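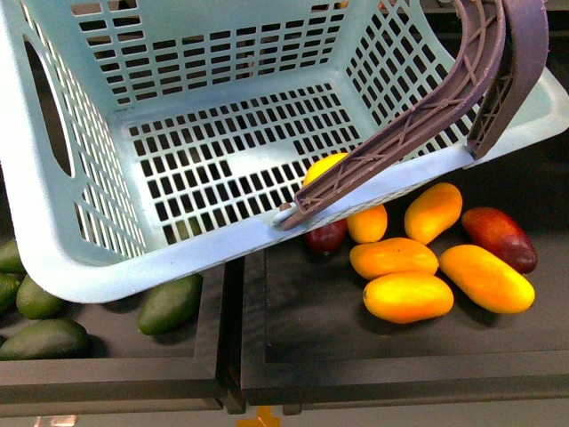
Lutfa Sivakumar objected, on reading our first draft of this section, that a gripper comparison in which both grippers pass is a brochure. We took the point and went back for a task that at least one of them could fail. The basket was her suggestion too, and we have mostly forgiven her for it.

5.2 Finger comparison on the basket task

We compared two finger sets on the same Risari arm. The Anby fingers are rigid parallel jaws with rubber pads. The Illeo fingers are curved, with an open lattice that lets them bend around whatever they press on. The maker's notes for the Illeo set talk at length about fruit and say nothing at all about laundry baskets. All runs used the Sarkar controller with the same grip force limit and the same head camera, and the operator changed only the fingers between blocks. Each set got 48 trials.

A trial has two parts. The arm must first take hold of the plastic basket by its rim and tilt it over the trays, then let go without dragging the rim through the fruit. A trial counts as a success if the basket ends up where the operator wanted it and no fruit has left its tray. The empty basket weighs 700 grams, well under the payload of either finger set, and we had therefore assumed that the rim would be the easy part.

It was not the easy part. The rim is thick, smooth and rounded at the corners, and it offers a flat pad very little to hold. The Anby jaws gripped it firmly along the straight sides and let the basket swing like a gate at the corners. The Illeo fingers had the opposite habit. They wrapped the rim well from almost any approach, but under load they gave, and the basket settled to a tilt that neither the operator nor the controller had asked for. Figure 6 shows the Illeo set at the rim, with mangoes and avocados in the trays.

Figure 6. Lattice fingers at the basket rim during the finger comparison. 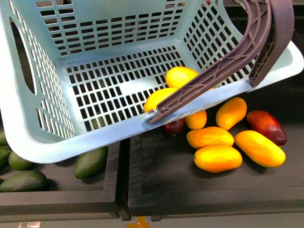

The controller made this worse before it made it better. Sarkar's default settings treat any sudden drop in grip force as a slip and answer it with a squeeze. With rigid jaws that is sensible. With fingers that bend, the squeeze bends them further, the force drops again, and the arm spends the rest of the trial clenching at its own reflexes. Adding a delay of 300 milliseconds before the slip response stopped the loop, at the price of reacting late to real slips. We kept the delay for both finger sets so that the comparison would stay fair, although the Anby jaws had done nothing to deserve it.

Approach angle mattered more than we had planned for. Coming down over the far end of the rim, the longer Illeo finger could block the head camera's view of the near edge, and the operators learned to come in from the side. We did not control for this learning. The order of the blocks was fixed, Anby first, so some of the advantage we report for the Illeo set at the corners may belong to the operators. Repeating the blocks in reverse order is planned for December, when the arm is next free.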